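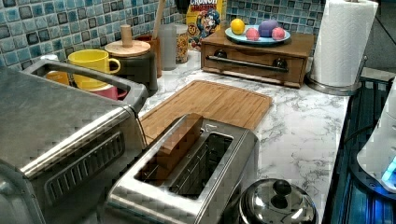 Figure 4. Counter of the kitchen cell, with a slice-shaped object standing in the left slot of the toaster.

4.2 Set-up and care of the kitchen cell

The kitchen cell, which we call Balto in this paper, has one arm with a two-finger gripper and one colour camera that looks down on the counter. All toaster trials were done in this cell. We describe its daily care in some detail, as small errors in the set-up had a larger effect on our results than we expected when the work began in March.

The toaster is the reference object of the cell. Its body is set diagonally to the counter, next to the toaster oven, and its position is taught again each time the counter has been cleaned. To teach it, the operator moves the arm by hand until the closed fingers stand above the middle of a slot, stores this point, and repeats the same for the other slot. The line between the two points gives the angle of the toaster. We first tried to find the angle from the camera alone, but polished steel reflects the lamps and the edges found by the software were not stable. The pot lid near the toaster gave the same trouble. Both objects were kept, because a home kitchen also has shiny things in it.

The other objects are not taught. The cutting board, the low wooden cabinet with its drawer and the plate on top of it are placed by eye, and the software must find them. The mugs, the canister and the cereal box along the tiles serve as background and are not grasped in the trials of this section.

The finger pads are the part which wears the most. They are made of soft rubber and take up crumbs and grease, and then a slice can turn in the grip before it reaches the slot. The pads are wiped with a damp cloth after each block of trials and replaced after 976 grasps. This number comes from our own log. Up to that count the slip rate stayed flat, and after it the rate rose in both pairs of pads that we tested. New pads are slightly thicker than worn ones, so the closing width must be set again with the gauge block before the cell is released for use.

A second fault took longer to find. On 5 occasions the arm stopped above the toaster with a force error although nothing had been touched. Johannes Mokgethi traced the error to the cable of the wrist sensor, which was pulled tight whenever the last joint turned toward the toaster oven. The clamp was moved 6 cm up the forearm and the cable was given a loose loop. The plug was also replaced, as one pin had a grey colour and poor contact. The error did not come back in the trials reported here, but we can not say which of the two changes removed it.

Camera calibration is checked at the start of each session with a printed target laid on the cutting board. If the mean error is larger than 4 pixels, the full calibration is done again. The check was carried out by Hala Shboul or Lina Awwad, and the values are stored with the trial data.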